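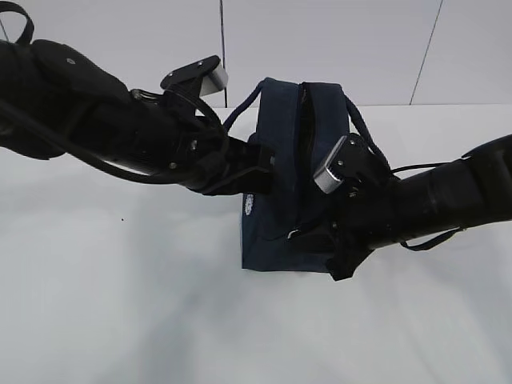 Two robot arms hold a navy blue bag above a white table.

How does a robot know what to do with a bag?

Picking up a bag is easy for you. You look at it, reach out, and grab it. You may even be talking to a friend at the same time. For a robot, the same job takes a lot of software. Software is the set of instructions that tells a computer what to do, and a robot has at least one computer telling its motors how to move.

Let's look at the different jobs the software has to do.

Job 1: Seeing

A camera takes pictures and sends them to the computer. To the computer, each picture is a huge grid of numbers. Every number stands for how bright or what color one tiny dot is. There is no label in there that says "bag."

A part of the software called perception (say it: per-SEP-shun) turns the numbers into something useful. It looks for groups of dots that belong together. A dark blue bag on a white table is a good place to start, as the two colors are so different. Black robot fingers in front of a dark blue bag are harder. The software has to work out where the fingers stop and the fabric begins.

It also looks for parts. A zipper, a handle, and a corner are all useful things to find on a bag.

Job 2: Planning

Once the software has found the bag, it has to choose where to hold it and how to get there. This is called planning.

Think about walking across your classroom. You don't go in a straight line through the desks. You pick a path around them. A robot arm needs a path too, and it has more to think about, because every part of the arm has to stay clear of things, including the elbow.

With two arms, the planner must also keep them from bumping into each other. It checks a path in small steps. At each step it asks, "Is anything touching that shouldn't be?" If the answer is yes, it throws that path away and tries another one. A planner might try 2000 paths before it picks one. Computers are fast, so this doesn't have to take long.

Job 3: Moving

A plan is only a list of positions. Something has to make the motors follow it. That part is called control.

Each joint in the arm has a sensor that measures its angle. The control software compares where the joint is with where it should be. If the joint is a little behind, the motor pushes harder. If it has gone too far, the motor backs off. Then the software checks again. On some robots this happens 100 times every second, and on others it happens even more often.

This checking and fixing is called a feedback loop. You use one when you carry a full glass of water. You watch the water, and you change how you walk when it starts to tip.

Why are bags tricky?

A wooden block keeps its shape. If the software knows where one side is, it can figure out the rest. Fabric bends and creases when it is squeezed. Look at the edges of the bag in the picture and you can find places where the grippers have made folds.

This means the software can't trust an old picture for very long. It has to look, move a little, and look again.

The handles are tricky too. These are made of braided cord, and cord can hang in many different ways. One handle can end up behind a gripper, where a camera on that side can't see all of it.

Who writes the software?

Nour Moussa works on planning software at a company called Lambrakis. Her team's planner is named Romus. She spends a lot of her day reading logs, which are long lists of everything the robot measured and decided. When an arm stops in the wrong place, the log helps her find the line of code that caused it.

Chandrasekhar Chowdary works on the perception side. Every Friday he goes through pictures that his program got wrong. He marks the right answers by hand, and the program uses them to practice.

Try it yourself

You need a partner, a soft bag with handles, and a table.

Put the bag on the table. Stand on one side and have your partner stand on the other. Each of you may use one hand, and only your thumb and first finger.

Lift the bag together and hold it level. Then try it with your eyes closed, while someone else tells you both where to move. Use short instructions, such as "left hand up a little."

Write down the instructions that worked best. Were any of them hard to follow? What did you need to know that you weren't told?

Words to know

Control: software that makes the motors follow a plan.
Feedback loop: checking a result and fixing it, over and over.
Gripper: the part of a robot that holds things.
Perception: software that finds objects in camera pictures.
Planning: choosing where to go and how to get there.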